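Telliven project – data collection meeting
Minutes of the meeting held at Nestthorpe, 2018-03-21

Present: Hanane Shehata (chair), Decha Jaidee, Amnuay Wannasri, Miloslav Sýkora
Apologies: Boonsong Srisuk
Minutes: Amnuay Wannasri

1. Minutes of the last meeting
Agreed with one correction. Item 4 should have read "left arm", not "both arms". The action on spare gripper pads is carried over.

2. Collection so far
Decha reported that 1,978 examples of the shelf task have been recorded. Of these, 1,705 have been checked and kept. The rest are either still in the queue or have been set aside, mostly for starting before the arms were at rest. Hanane asked for the two groups to be shown separately in future reports. Decha will change the sheet.

The target for the toy-sorting task stays at 1,000. Miloslav said this could be met if the cell is not needed for anything else before the end of March. Hanane confirmed that it is not.

3. Set-up of the cell
The flowered wall panels and the marble-patterned floor are to stay as they are for the whole of this batch. Decha asked whether a plain background should be recorded as well. It was felt that this belongs in the next batch and should not be mixed in now.

Miloslav raised the start positions. Some operators have been putting the soda can and the snack packet in the same spot each time. The can may be upright or on its side and both are wanted, but the operator has to write down which.

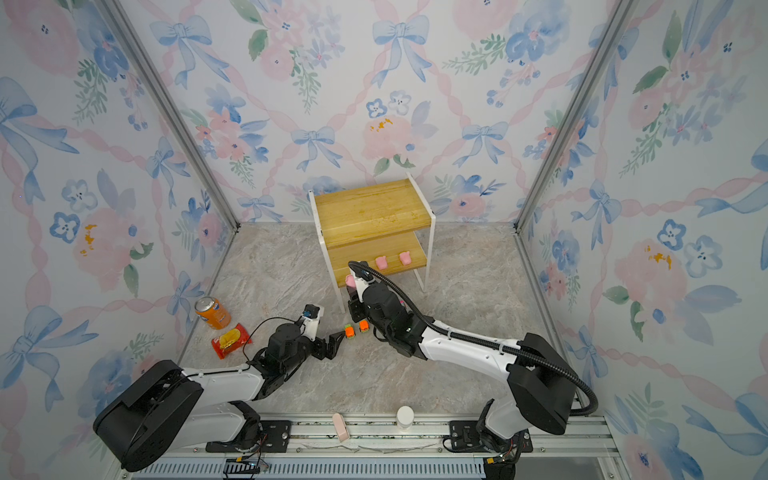

Toy-sorting task, right arm at the lower level of the shelf. Can on its side.

Amnuay asked if small items left on or near the front rail count as part of the layout. After some discussion it was agreed that they do, and that they should be entered under "other objects". Nothing is to be moved once recording has begun. If an item rolls, the operator carries on and marks the example for checking.

4. Labels
There was a long discussion of what to call the pink toys. Operators have used "pig", "piggy", "pink toy" and "eraser", and the Clurkent labelling tool treats these as four different things. Agreed: "pink pig" where the shape is plain to see, and "pink object" where it is not. Decha will correct the older entries by script and Amnuay will read through a sample afterwards.

Shelf levels are to be called "upper" and "lower". "Top", "first" and "second" are not to be used.

Hanane asked that the label says which arm did the work. The other arm is often in view with its jaws open, and a person reading the label alone cannot tell which one is meant.

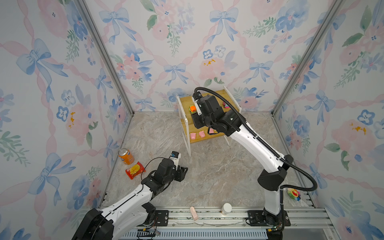 Right arm over the shelf, can upright. Sunflower toy on the floor beside the arm.

The sunflower toy was discussed briefly. Miloslav would like it used in more layouts, as it is larger and has several colours. Agreed, on either side of the cell.

5. Wrist cameras
Miloslav went through a few wrist views. Objects next to the one being held can be blurred at close range. Hanane did not think this was a reason to reject an example, provided the held object can be made out. Decha was less sure – he would like to see how the Phromma training run copes first. It was left that blurred neighbours are accepted for now and will be looked at again when the results are in.

It was also agreed that an example ends when the gripper has let go and moved clear. Stopping with the object still in the fingers makes it incomplete.
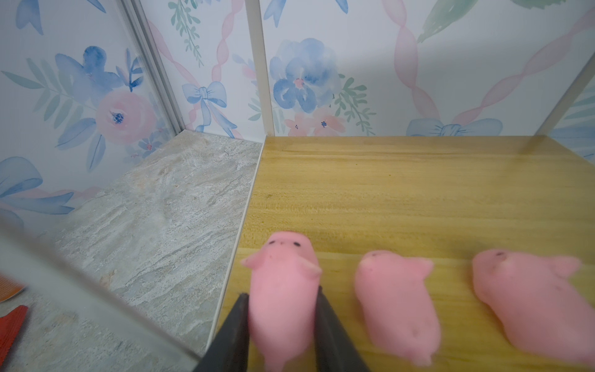
Miloslav Sýkora
Wrist cameras and calibration

Miloslav will write up the above as a one-page note for operators and send it round before the next session. Calibration of both wrist cameras is to be repeated at the start of each shift, with the result entered in the log even when nothing has changed.

6. Any other business
Boonsong had asked by email for 2 extra storage drives. Approved.

Actions
Decha – split the figures in the report; correct the old labels.
Amnuay – read through a sample of corrected labels.
Miloslav – note for operators; gripper pads (carried over).
Hanane – order the drives; ask Phromma for a date for the training results.

Next meeting: to be set once Phromma has replied.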